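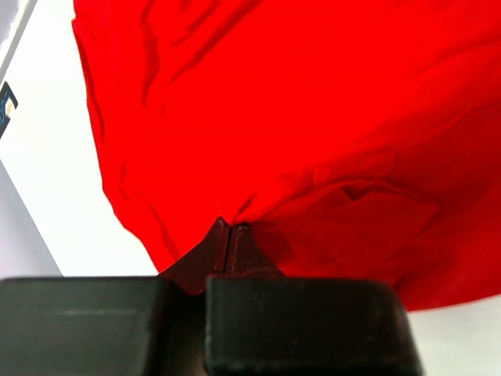 Red tops sorted as Zituncombe kit swap gets going

August 31, 2018

Laundry day in Zituncombe, and most of it is red. The village kit swap opened its doors this morning with 419 pieces of donated clothing to wash, fold and hand back out before term starts. Sports tops mainly. Some PE shorts, a few fleeces, one curtain that somebody's gran sent by mistake.

Rosemarie Steinbach, who started the swap from her own garage, said the pile was well up on last year's 300.

"Red is the school colour so red is what we get," she said. "You stop seeing it after a while. Then you go home and your tea towels look wrong."

Clothes are free to anyone with a child at a local school. No forms, no proof of adress, just turn up with a bag. Families who have something to pass on are asked to bring it clean if they can, but unwashed is fine, there is a machine on site and a line out the back.

Folding is the slow bit. Everything goes from basket to table, gets shaken out and checked for holes, then folded flat and stacked by size. Anything torn goes to the mending box, where Roswitha Strobel had 71 items waiting by lunchtime. Mostly elbows, she said, and hems.
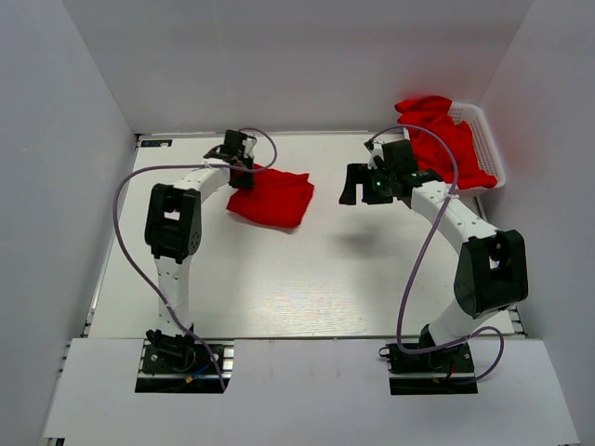 Red clothing on the table and in the basket at the Zituncombe swap.

Hauke Albers came in for two tops for his twins and left with four and a fleece. "They grow in the summer, don't they. I bought new in January and it's all up round their wrists."

Sizes for ages five to eight are going fastest. Plenty left in the bigger ones. Shoes are not being taken this time, no room for them, though football boots may be added at the next swap if a shelf can be found.

Organisers have also asked people to take out name tapes before donating. Unpicking them takes ages and last year a good few children went to school as somebody else.

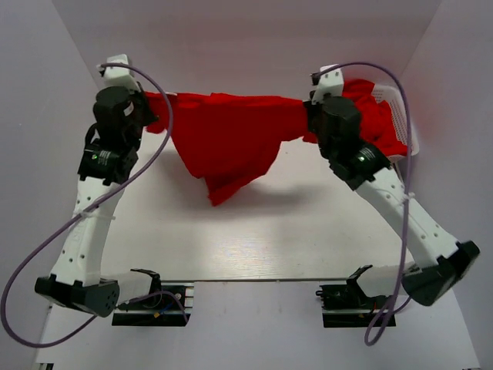 How to get there

The swap is in the old Clidholm shop, side entrance, next to the bakers. Open ten till four, closed for for half an hour at one. Parking is tight so walk if you can. Bring your own bags, they ran out early on. Leftover clothes will be kept for the next swap in January. Questions to Rosemarie Steinbach at the door.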